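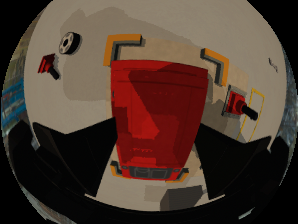
Red bin between its four orange corner brackets, gripper at the near end. Simulated cell.

Chore readiness checklist, bin handling and bench tidying
Site: Kadstead, small parts bench
Filled in by: Begoña Sarmiento
Went through it with me: Natnael Demissie (controls), Telmo Cordero (bench lead)
Period covered: March

Marks used: OK, FIX (can run once the comment is dealt with), NO (don't run it on the floor), N/A

I've kept the same headings as the Flileck sheet so Saturnino can lay the two side by side. The question from Barrios was simple enough: can the machine take over the end-of-shift chores at the bench yet? My short answer is one of them, maybe. The long answer is all the scribbling that follows, sorry in advance for the length!

PART A. BEFORE ANYTHING MOVES

A1. Work surface in the model matches the real bench for height and reach
OK. Natnael measured it again after the feet were adjusted. I checked his numbers with my own tape and we agreed.

A2. Brackets located and fixed
OK in simulation, FIX on the floor. The corners are what make this chore doable at all, in my opinion. A person drops a bin anywhere near the right spot and nudges it with a hip. The arm wants corners. On the real bench one of ours could still be twisted by hand, and I'd like it pinned before anyone runs a cycle.

A3. Surface around the bin clear of small parts
NO. Look at the upper left of the picture: a little wheel and a red piece with a black handle, out on the open surface. There's a bigger red piece over on the right too, sitting on a gray plate. I'd call that a normal bench at the end of a shift, and I'm glad the model has it that way, but the item says clear and it isn't clear. See C2 for what I think we should do about it.

A4. Emergency stop reachable from both sides of the bench
FIX. Fine from the left. From the right you have to lean across the travel path, and I'm not tall. Move the second button to the post.

A5. Guarding in place, gate switch tested
OK. Opened the gate 3 times mid-cycle at slow speed, stopped every time.

A6. Gripper fingers inspected
OK. No chips or play on the real ones. Wipe them down weekly anyway, the dust here gets into everything.

PART B. THE CHORE ITSELF: MOVE A BIN OUT, PUT A BIN BACK

B1. Gripper approaches without pushing the bin
FIX. The fingers come in on both sides of the bin and there isn't a lot of spare room between them and the lower brackets. An empty bin is light and will shuffle if one finger gets there first. Natnael has slowed the last part of the approach and it's better - I'd still like to see it with a bin that was put down a bit crooked, the way Telmo's crew puts them down at 5:50 in the morning.

B2. Grip holds on a bin with sloping sides
FIX. Wide at the top, narrower at the bottom, so where the fingers land matters a lot. Our pads are flat. Pascual Sepúlveda has asked Clesex for a sample pair with a slight angle. Leave this one open until they've been tried.

B3. Lift with an empty bin
OK. 508 cycles in simulation, no drops. On the real bench we've only run short sessions with me standing at the stop button, and those went fine.

B4. Lift with a full bin
NO. Not tested on the floor. Simulated parts sit wherever the software tells them to, and real fasteners all run to one end the second you tip anything. I won't sign for this until somebody has loaded a bin badly on purpose and tried it.

B5. Return to the brackets, bin fully seated
FIX. Out of 326 returns on the test rig the seat check flagged a few, and every flagged one was a bin riding up on a corner. The check caught them, good. But then the arm just stops and waits for a person, and the whole idea was that the person has gone home by then. Needs a retry, one retry only, then stop and turn on the lamp.

B6. Camera still sees the bin when the light is poor
FIX. Big one for me. Look how much of the red face is in dark shadow, with a bright patch tapering down the middle of it. The marks on the face are too faint for me to read at all. If we ever want the machine to tell one bin from another we shouldn't be counting on anything like those. I've asked for a tag on the rim and a second lamp on the left.

B7. Noise
OK. Quieter than the vacuum line.

PART C. THE OTHER CHORES PEOPLE KEEP ASKING ME ABOUT

C1. Wiping the bench
NO. We tried it with a cloth on a foam block. It wipes what it's told to wipe, corners included, and spreads a dab of grease across the entire mat with great confidence. Telmo laughed so hard he had to sit down.

C2. Picking up loose parts and putting them away
NO for now. This is the chore I'd really love to hand over. The handled pieces ought to be graspable in theory, a rod is a nice thing to close a gripper on. A tilted wheel is another story, and so is anything lying in the shadow of the arm. My suggestion is that people do a thirty-second clear before they leave and the machine does bins only. Put a small tray on the rear rail for strays.

C3. Sweeping the floor
N/A. The floor machine belongs to the cleaning contract. Please stop putting it on my sheet, Saturnino.

C4. Folding shop towels
NO. Everybody asks, because everybody would like one at home. It did manage one towel in the time it takes me to do the stack. I had a coffee while it was going and it was still on the second fold when I got back.

C5. Emptying the scrap tub
NO. Sharp edges, mixed weights, no fixed position. Leave this with people and gloves.

PART D. SIGN-OFF AND OPEN ITEMS

Cleared: bin out and bin back, empty bins, slow speed, one trained person inside the marked area's line of sight. No unattended running.

Open:
- pin the loose bracket (Telmo)
- move second stop button to the post (Natnael)
- angled finger pads, trial when they arrive (Pascual)
- rim tags and left lamp (me)
- one retry on a bad seat, then lamp (Natnael)
- full-bin test with an uneven load, both of us present

Spend so far against the 3,000 we were given: pads and lamp fit inside it, the post work may not. I'll bring the quotes.

Saturnino Pastor asked me whether I'd let it do the bins overnight. Ask me again after the full-bin test. I do think we'll get there with that one - I just want to see B4 and B5 changed to OK, in pen, by someone who was standing at the bench when it happened.

Next check: after the pads are fitted, same sheet, same bench. Bring a flashlight for A6.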